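**Review: Norkinier Grasp Planner, release 4**
Prepared by Kendra Pelletier, February 2022

The Norkinier planner takes a wrist camera view, segments the items on a work surface, and returns a ranked list of grasps for a two-fingered gripper. Our institute evaluated it on tableware, a category in which thin, reflective parts have troubled earlier tools. The evaluation comprised 648 planning requests on a plain, light tabletop.
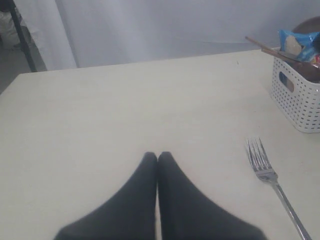 *Wrist view with a single fork to the right of the closed fingers.*

Installation was completed without assistance. The configuration file is short and well commented, although the section on camera calibration assumes a familiarity with the older Kullen format that new users may not have. Asmaa Kabbaj, who maintained the test bench, rewrote that section for internal use.

Segmentation is the strongest component. The planner treats cutlery lying side by side as separate items, and its overlay makes any error easy to find. Polished metal remains difficult — bright highlights occasionally divide one handle into 2 regions — but the merge setting corrects most of these cases.

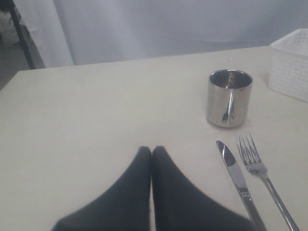 **Does the planner require a depth sensor?**
A color camera is sufficient for flat items on a known surface. Depth input is optional and is recommended for cups, bins, and anything stacked.

Motion planning is conservative. Approach paths keep a wide margin from neighboring items, and the default margin rejected valid grasps wherever a knife and a fork lay close together. Lowering it requires a restart of the planning service, an inconvenience that the Brorer package avoids.
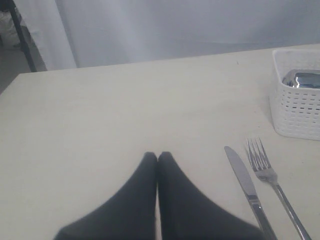
The logging tools deserve separate mention. Each request is stored with its input view, the candidate grasps, and the reason for each rejection, and a session may be replayed offline with different settings. Export is limited to one file format.

**Rating:** 4 out of 6. Recommended for laboratories that work chiefly with flat items. Sites handling mixed containers should wait for the revised depth module, scheduled for June.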